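Clirkus Bench Planner

Planning sheets and notes for outfitting a robot cell that takes apart and rebuilds desktop computers. Plain text extract of the project README.

What this is

Clirkus started as one messy spreadsheet and grew into a set of files we now use every time somebody says "could we add another arm?" It covers the arm, the gripper, the wrist camera, the bench, spare fingers, donor PCs and all the small stuff that eats a budget alive (cable ties! so many cable ties). If you run a small lab or a repair shop and want to plan a cell like ours, copy the whole thing and change the numbers.

Files

parts.csv: one row per item, with price, lead time and who has to sign off
donors.csv: desktop computers bought for practice, by case style and condition
spares.csv: things that wear out or get bent
plan.txt: the order we buy in, and what waits for what

How the budget splits

We plan in dollars, before tax. Each cell gets 4000 for bench, mounts, lighting and donor machines. The arm is a separate line, since ours came through Trivent on a lease and yours may not. Another 1000 is set aside for spares, and I'd fight to keep that line whole. Order 2 sets of gripper fingers with the first purchase. Waiting on one little pair of fingers with everything else ready to go is no fun at all.

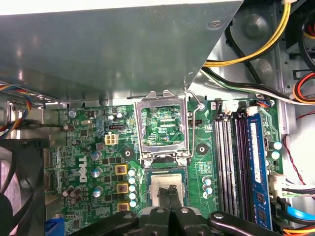 Processor work is the job that drives most of the choices in parts.csv. The fingers need to be slim enough to get down to the socket, and the wrist camera has to keep both fingertips and the part in focus up close. Check the focus distance before you order. We skipped that the first time and had to send a camera back.

Donor machines

Buy used, and buy several of the same model if you can. Older office desktops are great for this: cheap, easy to open, and full of connectors worth practicing on. Leave the wiring as you find it, because a tidy case teaches you very little about reach. Put boards with damaged sockets in donors.csv as "practice only" so they don't get mixed in with the good ones.

Buying order

Stage 1: bench, power, lighting, donors
Stage 2: arm, gripper, wrist camera
Stage 3: spares and a second finger style

Allow 3 months from the first order to a working cell. The Grirnen mounting plate has the longest lead time on our list, so get that quote in early.

Known gaps

No shipping costs outside the US yet. Laptop work isn't covered. The lease column in parts.csv assumes monthly payments and gives silly totals for anything else.

Changes and corrections are very welcome, especially real lead times from your own orders. Send them as edits to the CSV files and put the month in the notes column.

Maintained by Diệp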